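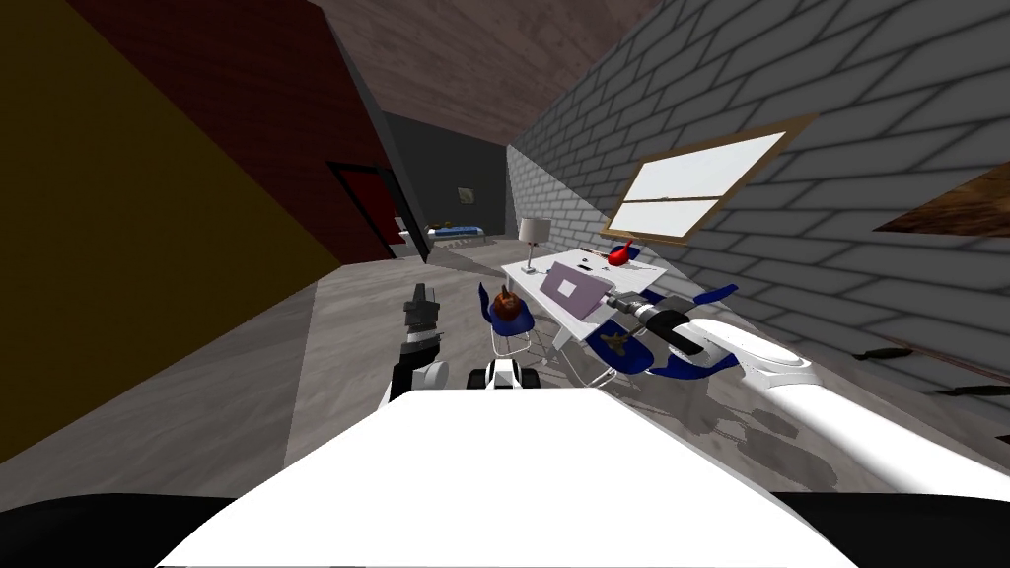

AUTOMATION | TEST BENCH

Two Wrists, One Table
Before Cultow buys a gripper, it makes the candidates work in a room that exists only in software

By Jolene Lockyer

The room has a brick wall, a wood-grain ceiling and a table with a lavender laptop on it. Sibel Gezer has run 3622 trials in it and its relatives since August, and she still refers to it by its layout number, 35.

Gezer leads manipulation testing at Cultow, a small integrator that fits two-armed mobile robots for light domestic and office work. The company had to choose an end effector for its next build. Two were on the list. The Plidska is a parallel-jaw unit with short fingers and a stiff drive. The Duman closes on an underactuated linkage, so its fingers wrap around whatever they meet first. Both fit the same wrist flange, and both suppliers provided simulation models with mass and friction data.

The first round took place entirely in simulation. Each gripper got the same arm, the same controller gains and the same set of layouts. A layout fixes the furniture and scatters small objects on the table and chairs. Layout 35 puts one object on the seat of each blue chair, leaves a red one at the far end of the table near the bricks, and sets the laptop in the middle where it obstructs most direct approaches.

"The lamp is the hard part," Gezer says. "It has a thin stem and a wide shade. A planner that treats it as a cylinder the width of the shade will refuse half the reaches. One that treats it as the stem will hit the shade."

Results from the first 800 trials favored the Plidska. Its fingers take up little space, and it could reach over the table edge beside the laptop without touching the lid. The Duman needed more clearance to open and was often stopped by the collision checker before it had attempted a grasp. On objects lying flat the gap was wide. On rounded ones it narrowed, and on the irregular, branching shapes the Duman was ahead.

Heiðrún Thygesen, who wrote the contact model, was not satisfied with the flat-object figures. The simulator solved contact at a single point per finger pad, which suits a rigid jaw and penalizes a compliant one. She replaced it with a patch model and reran the set. The Duman improved. The Plidska did not change much, apart from a few slips that had previously been scored as holds.

Controllers came next. Cultow's own position controller was compared with Drullik, a licensed package that adds force limits at the wrist. With the Plidska, Drullik cut the peak contact force on the tabletop and added time to every cycle. With the Duman it made little difference - the linkage was already absorbing the error.

Camera placement turned out to matter more than either. Ruba Qaisi tested 3 mounts: one on the body looking out over its flat top, one on each wrist, and one on a mast. The body mount sees both arms and most of the table, but the right forearm crosses the view whenever it extends. The wrist cameras lose the object in the last part of the approach. Qaisi settled on the body mount with one wrist camera as a backup, and the approach path was altered to bring the forearm in lower.

The hardware round is being run by Ayten Özkan on a bench with real samples of both grippers. She is repeating a subset of the layouts, starting with those in which the simulated grippers disagreed most. Friction is the main concern. Supplier values are measured on clean pads, and pads in service pick up dust.

Cultow has ordered the Plidska for the right wrist. The left is still open, and Özkan has asked for more bench time with the Duman before the flange drawings are released.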